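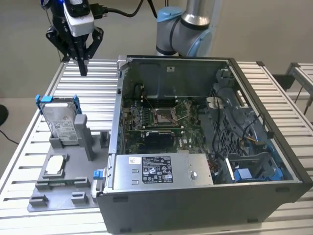
Turkholm needs comics people: pages, reviews, and one paid assistant editor

Print this page | E-mail this page

3 April 2024
By Dariusz Wieczorek

Search reviews Enter title or creator Go

Quick version first. We're putting together the next Turkholm book, black and white short comics, and we want new people in it. We also want reviewers for the site. And there's one part-time job going. Details for all three down the page, please read the bit that applies to you before writing in.

Deadline for everything is the end of May. Midnight, Mistdale time. Last year I let stragglers in and it cost us our slot at the printer, so not doing that again.

What the book is

Short comics, one spine, no theme. People keep asking for a theme. We tried one with the second book and got a pile of lighthouse stories that all ended the same way. So draw what you've got.

Last time we had 395 submissions and read every one. The finished book ran to 200 pages and we expect this one to be the same. Kozłowski are printing again, same uncoated paper, a bit off-white, it drinks ink. If your work depends on very fine gray tones it may fill in. Solid blacks look great on it.

Comics pages: what we want

Complete stories, four to twelve pages. One-pagers fine too, we always need them to plug gaps between the longer ones. Memoir, crime, funny animals, reportage, horror, wordless stuff, whatever. We get a lot of sad memoir. Some of it is wonderful and we'll take more, but a good gag strip has a real advantage right now, just so you know.

Would love to see:
- Reportage from somewhere small. A bus depot, a county fair, your street.
- Adventure. Proper adventure, people hanging off things.
- Writer and artist teams. Send as a team though, we can't match you up.
- Translated work, if you hold the rights and can reletter it yourself.
- Anybody over sixty. We had two in the last book and they were the best drawn things in it.

Please don't send:
- Chapter one of something longer
- Scripts without art
- Fan comics using somebody else's characters
- Anything made with an image generator, all or part
- Color. I know. We can't afford it

Already been online? OK, tell us where. Already in print? No, unless it was your own minicomic with a tiny run.

Page specs

Portrait, same proportions as a US letter sheet. Keep lettering well in from the edges, the binding on these is tight and the last book ate a few word balloons on the inside margin. Sorry again to those people. Low-res PDF is fine for submitting. If you get in we'll ask for full size line art files and send a template then. Don't use the old template that's floating around, the gutter is wrong.

Hand lettering preferred. Not a rule.

What you get

$79 a page on publication, plus three copies. You keep your rights, we ask for first print use and a year before you reprint it elsewhere. The contract is a page and a half long and written in normal words. I'll e-mail it to you before you say yes so you can read it in peace.

Yes it should be more. The rate went up from last time and will go up again when sales do.

Reviewers

Our reviews section has got thin. Three of us doing all of it and I think it shows. Looking for four or five more people to write one review a month, 400 to 700 words, graphic novels and collected editions mostly, some older books.

You don't need a degree or clips. You do need to be able to say what a book looks like on the page as well as what happens in it. Far too many comics reviews are a plot summary with "the art is nice" stuck on the end. Tell me about the line, the layouts, how the thing reads at speed, whether the lettering gets in the way. And if it's a reprint of something from decades ago, whether the reproduction is any good, people spend real money on these.

Bad reviews are allowed. Mean ones mostly get sent back.

Pay is the book plus a small flat fee, I'll give you the figure when we talk as it depends on legnth. Reviewing a friend's book isn't allowed, and if you've worked for the publisher in the last couple years say so up front.

To apply: one sample review, any comic you like, written fresh. Please pick something other than the four or five books everybody picks.

Assistant editor, part time

Twelve hours a week, from June until the book ships, good chance of it carrying on after that. Mistdale office two afternoons, the rest from home. Paid hourly, monthly invoice.

The work:
- First read on submissions, with me. There will be a lot
- Chasing contracts, bios, and files from artists who have gone quiet
- Proofreading lettering. Every balloon, twice
- Keeping Plisby up to date (our submissions tracker, ugly but it works, we'll show you)
- Some time on the phone with the printer
- Packing orders in the last stretch, everyone does this, me included

You should be organized, read comics widely, and be able to turn people down kindly in writing. Some InDesign is a big help. Spanish or Polish would be handy too but not needed. Can't sponsor visas, sorry. There are stairs up to the office and no elevator, if thats a problem get in touch and we'll talk about doing the whole job from home, happy to.

Send a one page letter and a résumé. In the letter, tell me about one short comic you would have cut from an anthology you otherwise liked, and why. Any publisher. Ours is fine. I've a fair idea which one will come up.

How to send

Through the form on the Submit page. Pick COMICS, REVIEWS or JOB from the drop down or it lands in the wrong pile. One file per person. Put your name in the file name, I had so many called final_final last year.

By mail if you must: Turkholm, P.O. Box 3396, Mistdale. Copies only, no originals, we can't return them.

You'll get an automatic reply. If you don't, check spam, then write again. Comics answers go out through the summer. Reviewers and job applicants should hear much sooner, a couple of weeks after we close.

Questions

Can I send two stories? Yes, two, no more.

Do I have to be in the US? For comics and reviews no. For the job yes.

Is there a reading fee? No and there never will be.

Can I get feedback? On shortlisted work, a few lines. On the rest we just don't have the hours.

Anything else, use the form and mark it for me. I'm at a show the first week of May so will be slow that week.

Dariusz

Print this page | E-mail this page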